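How to Start Seeds in a Paper-Lined Bowl

I put off starting my own lettuce for years, and I can't believe how easy it is! A wide bowl, some brown paper and a bag of seed mix will get you there, and January is a lovely time to begin if you have a bright window.

Tear off a sheet of kraft paper big enough to come up past the rim all the way around. Crumple it hard, open it up, then crumple it again — the softer it gets, the better it settles into the curve. My neighbor Venla Lappalainen taught me that one, and she grows more salad on a windowsill than I do in a whole bed.
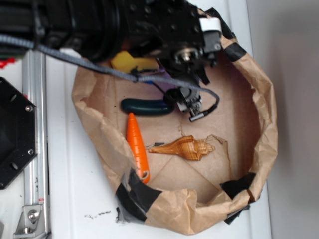

Filling and Sowing

Dampen your seed mix in a bucket first. It should hold together when you squeeze it and then fall apart when you poke it. Spoon in 3 inches or so and press it down lightly with the back of your hand.

Scatter the seeds thinly (I always overdo it, so go slower than you think) and cover them with the barest dusting of mix. Mist the top, lay a plate over the bowl and keep it at about 70 degrees. Peek every morning! Once you see green, take the plate off and move the bowl to the window.

Turn it a little each day so the stems don't lean. When the seedlings have two true leaves, lift the paper out by its edges and ease them apart with a fork. I plant mine into small pots the same evening and give them a good drink.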